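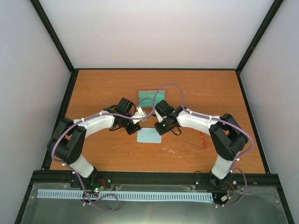 Adaeze Omoregie wants to know why, if a machine can weld a car door in the time it takes her to find her keys, it still can't be trusted to clear up a workbench. She put that to me after the last lecture, and I liked it so much that I've rebuilt this session around it.

Robots and Everyday Work
Session 8: Can they do the chores yet?
Notes by Nimal Amarasinghe

Short answer: some of them, some of the time, in a place that has been set up for it. The long answer is much more fun!

1. Why the car door is easy

A welding robot meets the same door in the same place all day. Someone has measured everything beforehand, and the robot plays back a path. At the Claketside plant we'll be looking at in the reading, one cell makes 800 parts in a shift and never has to wonder what it's looking at.

Now think about a bench with a pad, a block, a strip standing next to a thin stick, and a few pale scraps scattered on the wood. A person sees a small tidying job. For a pair of arms it is several jobs with different grips. A block has sides you can pinch. A flat pad gives you almost nothing to get hold of, so you slide it to an edge, or tip it up with one hand and catch it with the other. Scraps are the worst – by the time you've planned how to pick them up one by one, a person has swept them into a palm.

2. Two hands are better, and harder

Watch yourself opening a jar tonight. One hand holds, the other turns, and you adjust both without thinking. With two robot arms, the grippers often need to work almost touching, and each one has to stay out of the other's way. Cables and tubing come along for the ride too, so a reach that looks fine on paper may be one you don't want to make.

3. Learning by being shown

This is the part I find thrilling. Write rules for wiping a table and you'll be at it for weeks. Guide the arms through the job 200 times, with the objects moved a little each time, and a learned controller may begin to cope with positions it was never shown. It may also fail in ways that look very silly. Both are worth watching closely.

4. What counts as "can do it"?

Be strict when you read claims. Ask:
Was the object new to the machine, or had it practised on that very one?
Did anyone step in?
How long did it take compared with a person?
What happened after a dropped item – did it try again or carry on regardless?

The Nirkdale trial is a good one to argue over. The arms put away 15 items without help, and the write-up calls this a success. Read the part on timing before you agree.

For next time

Pick a chore you did this week and write down every grip you used, including the ones where you only steadied something. One page is plenty. Adaeze has already bagged folding a fitted sheet, so choose something else, and bring the Claketside reading with you.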